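6. Running the drawer task in the simulator

The drawer task comes with the Trindico two-arm package and is the one we suggest you load first. Only the left arm is used to work the drawers. Finish the set-up in section 5 before you start, and close any other room you have open.

1. From the Rooms menu, choose Tarnmont and wait for the status light to turn green.
2. Load the two-arm robot. It is placed facing the cabinet.
3. Set the view to Overhead Rear. You should be able to see both grippers and the cabinet top.
4. Under Target, pick the upper right drawer (purple). The name in the Target box must match the one in the task file.
5. Set Right Arm to Hold. The right gripper stays open and to the side.
6. Press Step to move the left arm a little at a time, or Run to play the whole task.

Note: The handles are thin. If the fingertips stop short of the handle, lower the approach speed and press Step again – do not drag the arm by hand while the task is running.

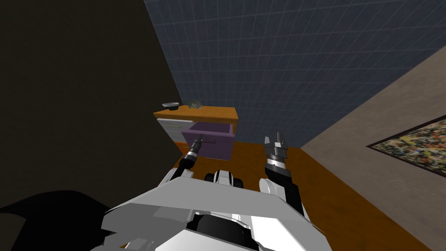
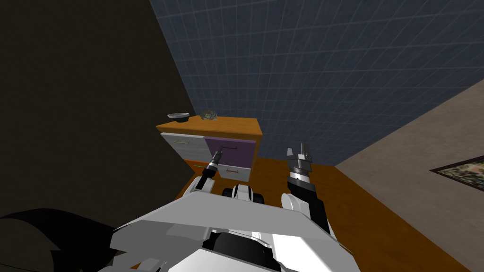

Figure 6. Overhead Rear view in the Tarnmont room. Purple drawer partway open (first view) and closed (second view).

7. To start over, press Reset Room. This puts the drawers and the items on the cabinet top back in their start positions. Reset Arms moves the arms only.
8. Save the run before you close the room. Unsaved runs are lost.

Caution: Do not send a saved run to a real robot until you have entered the measurements of your own furniture. The drawer travel in this room is set in the task file and will not match yours.

If the arm stops and code 76 shows, the target cannot be reached from where the robot stands. Move the base closer and go back to step 4. Code 106 means the task file and the room do not match. Load the file again from the Brukinbridge folder – older copies saved in your own folder will not work with this release.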